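Workshop Tips: Looking After the Gripper on the Board Cell

By Delphine Quintanilla
Last updated October 8, 2024

These notes cover the arm we use at Relano for taking processors out of old desktop computers and putting them back. Most of it applies to any small gripper with bolted fingers and flat pads. The cell is called Irton on the job sheets, so look under that name if you are searching for the parts list.

Before you start

Stop the program, park the arm, and lock out the power at the wall. The stop button on the pendant is not enough if your hands are going between the fingers. Put on a wrist strap if there is a board within reach.

Keep a magnetic tray for the screws. The long ones and the short ones have the same head, and a long one in a short hole will bottom out before it clamps anything.

Cleaning the pads

Wipe the pads every 70 cycles with a lint-free cloth and a little isopropyl alcohol. Thermal paste is the usual trouble. It comes off the lid of the processor, gets on the pad, and the next chip slides. Don't scrape it with a blade. If the pad still has a shine after it dries, wipe it again.

Change the pads at 4,000 cycles even if they look fine. Hiu-tung Mak keeps the spares in the drawer marked 506.

Checking the screws

Go over every screw on the fingers and the wrist bracket with a hex key, by hand. You are feeling for one that turns. Put a stripe of paint marker across each head onto the plate when you are done, and next time a broken stripe will show you where to look. Skarnon thread locker, the medium kind, holds well and still lets go with hand tools.

Setting the height over the socket

Jog down slowly for the last part. Stop, look from the side, then go on. Move any fan wires out of the way and clip them to the case before the first run.

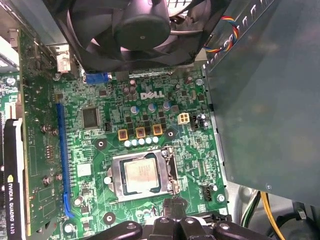

The socket with its processor, and the gripper with a chip up at the gray fixture.

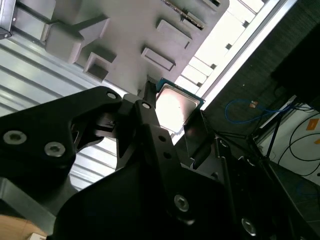
How often should the finger alignment be checked?

Once a month is plenty for light work. Check it again after any bump, and always after the pads have been changed.

To check it, close the fingers on a flat steel shim and look at both sides with a flashlight. Light showing along one edge means a finger is twisted. Loosen its screws a quarter turn, close on the shim again, and tighten while it is held. If the gap is still there after 2 tries, the finger is probably bent and should be replaced.

Cables

Leave enough slack for the wrist to turn all the way in both directions. Tie cables to the arm with hook-and-loop strap, snug but loose enough to slide under a finger. Zip ties cut into the jacket over time -- we lost a sensor cable that way in July.

Putting it back to work

Run the full cycle once at low speed with no chip, then once with a dead one. Judite Bragança has a box of dead ones on the shelf over the bench. Write the cycle count in the log and initial it.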